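Category: Student Projects / Robot Safety

Our rules for kitchen trials
Tumelo Buthelezi and Karthik Ranasinghe

We wrote 2 pages of house rules for the Laltura trials, and we loved doing it! Rule one: keep the space around both arms clear before any dish moves.
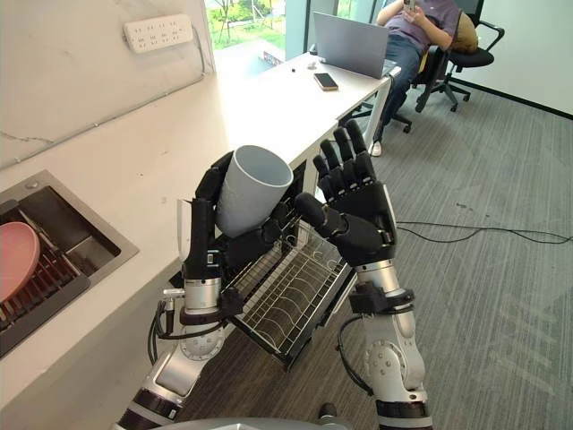

Photo: Laltura project team

Cups go in the rack one at a time — no hurrying. Rule four covers cables, and it took us a whole Saturday to agree on it.

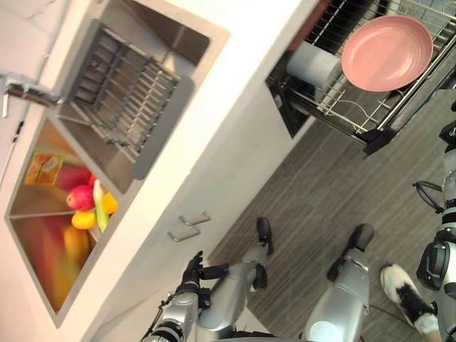 Sink and pull-out rack, seen from the robot.

Next we want a rule for wet floors.

Related reports
Trilcombe: stop button checks
Irkance: marking a work zone

Contact the project office | Back to top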